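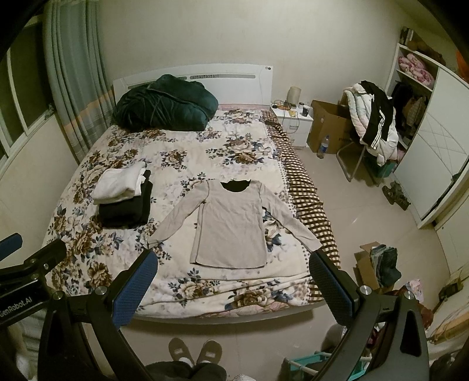
Speaker notes – "Sleeping Better Through the Change of Seasons," Ridgeway Library, evening talk

8 min read · 5 comments

Welcome everybody, and thank you for coming out. (Wait for the folks at the back to find chairs – there are always more by the radiator.)

Start with my own August in Bavonham, when I lay awake every night blaming the heat and drank coffee until supper. Let them laugh, then ask who has done the same. Go slowly here, people like to tell their stories!

Next, light. Dim the lamps an hour before bed, and get outside in the morning, even if it's only to the mailbox and back. Say that I still forget this myself. 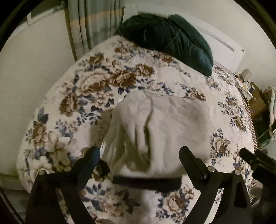 Photo: Jukeck Home Pages

Bedding comes next, and I mustn't go on too long. Layers are kinder than one heavy cover – you can push one off at 3 a.m. without really waking up. Mention my old wool blanket from Jada if there's time.

Then the 10-minute rule: if you're lying there fretting, get up, sit somewhere dim, read something dull. Seed catalogs work for me.

Questions. Remind them about the sleep diary sheets by the door, and that snoring is one for the doctor.

Shares: 100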